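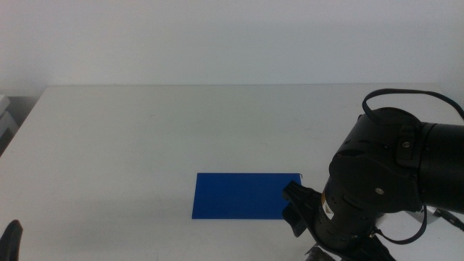
Report of the Visit to the Flillstead Wrestling School and Hall

Prepared for members of the Clallau Wrestling Supporters' Association

1. Purpose of the visit

The Association was invited by Flillstead to attend its winter open day on 28th December. The invitation covered a tour of the training school, a question session with the coaching staff and seats for the evening card, promoted by Droteo. Five members attended. This report records what was shown and said, and sets out matters which the Association may wish to raise before the January meeting.

2. Arrival and the building

The party was received at the side entrance on Surdu Road by Saadet Ağca, head of training, who led the tour throughout. The main entrance was closed while the ring lorry was unloaded, and members with limited mobility should note that the side entrance has four steps and no ramp. A ramp is kept at the front and can be brought round if the office is told in advance.

Flillstead was built as a roller rink and has been used for wrestling under three different promoters. The hall is licensed for 1,738 persons when the floor seats are in place. The balcony is included in that figure, although the last two rows on the north side are no longer sold, as the lighting rig blocks the view of the far corner of the ring. Ms Ağca confirmed that season ticket holders from those rows were moved forward at the same price.

The cloakroom has been moved upstairs. The queue for it after the evening card was long.

3. The training school

The school occupies the former skate hire rooms and the long room behind them. There are two practice rings. The older one has a stiffer floor and is used by trainees who have already passed their first assessment. Beginners use the newer ring and spend their first weeks almost wholly on falling, rolling and running the ropes. No trainee is taught a throw until a coach has signed off every basic fall on both sides.

There are 30 trainees at present, divided into an evening group and a weekend group. Fees are paid by the term. Members asked whether a trainee who is injured may carry fees over, and were told that this is allowed with a doctor's note. The written terms handed to the party did not mention it. The Association may wish to ask that they be amended.

The party watched a session lasting around 40 minutes. Two trainees worked through the opening of a match, stopping whenever the coach called, and then repeated it at full speed. The coach's remarks dealt mostly with spacing and with facing the correct side of the hall. One trainee was told three times to look up before leaving the corner.

A separate class for referees began last season. It is small, and Ms Ağca would welcome more applicants. Referees trained at Flillstead have already worked on Droteo cards elsewhere in the county.

4. Questions to the school

On medical cover, members were informed that a qualified first aider is present at every session and a doctor at every public show. Trainees with a suspected head injury are sent home and may not return to the ring until cleared in writing.

On the age limit, the school accepts trainees from the age of sixteen, with a parent's consent. A request for a junior class has been received from several families. No decision has been made.

On the archive, the school holds 2,710 programmes and posters, most of them left by the previous promoter. They are stored in boxes and have not been listed in full. Ms Ağca said she would be glad of help from the Association in sorting them, and would provide a room and a key for the purpose.

5. The evening card

The card consisted of six matches. The opening tag match was well received and the third match, a two-falls contest under the older rules with timed rounds, was the best of the evening in the opinion of most of our party. The main event began late and finished after the last direct bus to Clallau. Members who travelled by bus shared two taxis home, and the cost has been submitted with this report.

Sound in the balcony was poor. Ring announcements could not be followed from the south side, and the result of the fourth match was unclear to us until it was posted at the door.

6. Matters for the January meeting

Whether to accept the offer concerning the archive, and who would attend.

Whether to write to the school about its fee terms.

Whether to write to Droteo about finishing times and balcony sound.

Whether to hire a coach for the spring visit.

Members wishing to see the school's printed terms may ask the secretary for a copy.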